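I've been typing up the Stamham magistrates' court lists since November, and this folder is what I've got so far. It's one CSV, 386 rows, one row per charge (so if somebody was up for burglary *and* handling stolen goods, they get two).

## What's in it

- `hearing` – month only, I took the days out
- `charge` – as worded on the list, typos and all
- `plea` – blank if none was entered
- `outcome` – 249 rows have one, the rest were adjourned or sent up to the Crown Court

There are no names or addresses in here and please don't try to put them back! Being charged isn't being convicted, and plenty of these were dropped.

## Things to watch

"Theft from shop" and "shoplifting" are the same thing, depending on who typed the list. I've left both in. Bail conditions are patchy before the lists changed layout, so I wouldn't build much on them.

Petrică Marinescu checked my typing against the Zikstead copies and found two rows I'd entered twice (fixed now, thank you!).

Corrections go in `fixes.txt`. I usually get to them on a Monday evening.
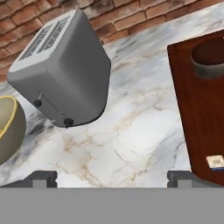

Arif Chowdhury: Could you split "adjourned" from "sent up" in the outcome column? At the moment both are just blank and I can't tell which cases are still with the magistrates.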